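机器人系统实践 第六讲讲义
位姿丢了以后，手往哪儿走

上课地点还是 Idthorpe 楼下那间，带笔记本，日志先下好，现场网慢。

这一讲只讲一次故障。灵巧手做插花：从桌上拿起花束，茎对准玻璃罐口，放进去，松手。手腕上装白色方块，面上印黑白标记，相机认标记算腕部位姿，控制器跟着走。听起来没什么，之前跑得也挺顺。然后有一次右手突然往桌面扎，一根手指的连杆弯了，罐子没碎，人没事。

先说清楚，没人受伤是因为当时旁边的同学手刚好不在桌上。不要当成"系统是安全的"来记。
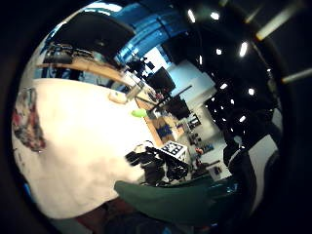 本页最后修改：十月，W. Mohamedi（改了第三节的时间线，补了作业第二题）

一、系统里跟这次故障有关的部分

相机 30 帧每秒，出标记检测结果。检测进程算出方块的位姿，发给中间的转发进程（代码里叫 relay，名字起得不好，它其实还做滤波）。转发进程再给 Meltura 控制器，控制器内部循环 1000 Hz，在两次位姿之间做插值。手是 Pillay 的，自己有电流上限，但那个上限是保护电机的，不是保护人的，也不是保护桌子的。这一点期中考过，还是有人答错。

控制器有个看门狗：位姿超过 65 毫秒没更新就停。换算一下，差不多两帧。设得不算松。

问题：既然有看门狗，为什么没停？先自己想五分钟再往下翻。

顺便复习坐标系。标记→方块中心→手腕→手掌，一共三次变换，前两次是固定的，标定时量出来存文件。第三次跟装配有关，拆装过就得重标。这次故障跟标定没关系，查过了，但是当天大家第一反应都是去怪标定，浪费了一个下午。

二、标记会怎么丢

遮挡最常见。袖子、手背、线缆，还有被操作的东西本身。花束特别讨厌，叶子和花头是散的，转一下手腕就可能盖住半个标记。盖住一个角就够了，四个角点少一个，大部分检测器直接放弃这个标记。

反光。顶灯照在光面打印纸上，白的地方溢出，黑白边界糊掉。换哑光纸能好很多。

视角太斜。标记快要侧对相机时，投影成一条窄窄的四边形，角点误差被放大。方块几个面都贴标记就是为了这个，总有一面比较正。

鱼眼边缘。手持端用的是鱼眼，越靠圈边畸变越大，标定稍微差一点，边上的位姿就飘。手持端和固定相机是两套内参，别混用！去年有一组拿错文件，调了两周。

运动模糊。手甩得快，曝光又长，码就读不出来。录数据时手慢一点。

以上几种的后果都是"没有结果"，还算好处理。麻烦的是下面这种，有结果，但是错的。

平面位姿歧义。单个平面标记，四个角点，当标记在画面里比较小、又接近正对相机的时候，透视效应弱，会有两个姿态的重投影误差差不多。一个是真的，一个大致是绕着翻过去的。噪声稍微一推，求解器就选了另一个。表现在曲线上就是姿态突然跳一大下，位置跳得少一些，但是手掌离标记中心有一段距离，姿态一跳，手掌位置跟着甩。杠杆效应，第二讲画过那个图。

多面同时可见时联合求解，歧义基本就没了。所以只剩一个面能看见的时候最危险，而"只剩一个面"恰恰发生在遮挡刚开始和刚结束的那几帧。

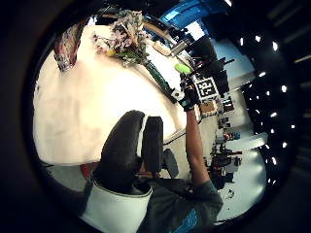

三、时间线

日志总长 3000 帧，故障再后半段。帧号大家自己从日志里找，这里只写顺序。

右手捏着花茎抬起来，手腕外翻，往罐口方向送。到这里三条曲线（检测、转发、指令）基本重合。

花叶开始挡方块。可见面从两个变成一个，又没了。检测进程停止输出，它做得对，没有就是没有。

转发进程没收到新数据。它的处理办法是把上一个位姿再发一遍，"免得下游断流"。关键在这儿：再发的时候，时间戳打的是当前时间。

控制器一看，时间戳是新的，看门狗清零。连着九帧都是这样。控制器以为一切正常，手就停在原地保持。操作的同学看到手不动，以为卡了，自己的手又往前带了一点。

标记重新出现，只有一个面，小，而且比较正。求解器给了翻过去的那个解。

转发进程的滤波器本来应该拦住跳变，它有个阈值，按相邻两帧的差来判断。但是丢失之后滤波器会重置，重置后的第一帧无条件接受。等于门口的保安在换班时把门开着。

控制器收到一个离当前很远的目标，插值，全速过去。路径穿过桌面。控制器不知道那里有桌面，工作空间限制只设了外边界，下边界留的是默认值，比桌面低。

撞上。电流上升，没到电机保护的上限，所以继续压。同学按急停。从跳变到按下，时间比你想的长，作业第一题让你们自己算。

四、原因，一层一层写

写事故报告别只写一条原因，更别写"操作不当"。按层来：

直接原因：错误的姿态解被当成目标执行了。

检测层：单标记结果没有附带置信信息。两个解的重投影误差之比明明算得出来，没往外传。

转发层：旧数据换新时间戳。这一条我认为最严重。采集时间和发送时间是两个东西，消息里必须都有，超时判断只能看采集时间。滤波器重置后不设防，排第二。

控制层：目标跳变没有限速，没有限幅。1000 Hz 的循环插得再平滑，终点是错的也没用，只是很平滑地撞上去。

环境层：下边界没设。桌面上铺了布以后高度也变了，得重新量。

流程层：看门狗测试只测过拔相机线。相机线拔掉后整个检测进程会退出，转发进程跟着退，看门狗当然会触发，大家就打了勾。"相机在、标记不在"这种情况没测过，而它每天都在发生。

Edcombe 那边的组用的是同一份转发代码，问了，他们也没改过。已经发邮件。如果你的项目是从他们那里拷来的，今天就去看 relay 里打时间戳的那一行。

五、现在怎么改的

时间戳透传，采集时间从头带到尾，中间谁也不许改。转发进程不再补发，断就断。看门狗 65 毫秒不变。有同学提议放宽，理由是停得太频繁影响采集，没同意。停得频繁说明标记经常丢，去改标记的位置，别去改看门狗。

丢失后恢复要过一道：连续几帧一致，至少有两个面可见，或者单面但两个解的误差差得够大，才算恢复。恢复后手不直接追目标，先和目标对齐，偏差大就要人确认。踏板踩一下。

目标变化限速，平移和转动分开限。转动那项容易忘，这次出事的偏偏就是转动。

下边界按桌面设，留余量。余量太大手就够不到平放的花茎，得试。平放的东西和立着的东西要求不一样：
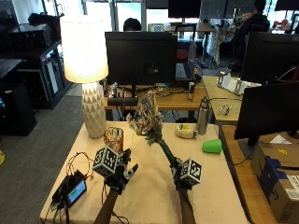
从桌面上拿细的东西时，指尖必须低到贴近布面，余量给多了根本抓不着；往罐口里送的时候手掌整个是高的，余量多一点无所谓。所以我们最后按阶段给下边界，抓取阶段低，搬运和放置阶段高。切换条件用手指闭合状态，不用时间。也有人试过用力来判断，花茎太软，读数分不清是夹住了还是蹭到布，放弃了。

线缆也归到这一节。控制盒的线散在桌面上，手扫过去会挂住，挂住以后的力跟撞桌子长得很像，碰撞检测误报。开机前理线。

手里夹着东西时急停怎么办？掉电后手指会松还是会保持，取决于型号和减速比，Pillay 这只是保持，别的手不一定。夹着玻璃的时候尤其要先问清楚。课上演示时不许有人把手放在指尖和桌面之间，包括我。

六、测试清单（下次实验课前每组交一份，手写也行）

用卡片盖住所有标记，手应停。看日志里停的时间，不是用眼睛看。
盖住后把手持端挪开再放开卡片，手不应自己追过去。
只露一个面，慢慢转到正对相机，看姿态有没有翻。翻了要被拦住。
人为往消息里塞一个远处的目标，看限速。第一次做时断开电机电源只看指令。
把采集时间改旧，看门狗应触发。
下边界：指令压到桌面以下，应被截断。先用泡沫垫着做。
急停，左右手各一次，另一只手也要停。
拔相机线。对，还是要测。

每一条写：做了什么，预期什么，实际什么，谁看着的。没有"通过"两个字单独成行的报告，退回重写。

七、容易混的几个地方

停和保持不一样。停是控制器不再接受目标；保持是它一直在追同一个目标。这次前半段是保持，大家以为是停，所以有人敢继续动。状态灯要能区分开来，目前还没做，谁想做期末项目可以来找我。

精度和可信不一样。那个翻转的解重投影误差很小，按数字看"很准"。

滤波不是安全措施。滤波让曲线好看，低通把一个大跳变变成一个慢一点的大跳变，终点没变。

作业

第一题。从日志里找出跳变那一帧和急停那一帧，算间隔。再算如果限速已经生效，这段时间里手掌最多走多远。
第二题。画转发进程改前改后的时序图，标出采集时间和发送时间。
第三题。推导：标记变小时两个解的误差为什么会趋近。不要求严格，弱透视近似写到一阶就行。
第四题。给自己的项目写一份分层的原因分析，题目自选，得是真出过的问题。没出过问题的组，把测试清单做一遍就有了。

交到老地方，文件名带组号。第三题卡住的先看第二讲附录。下一讲讲双手协调，一只手丢了跟踪另一只手该不该停，先想想。

Wekesa Mohamedi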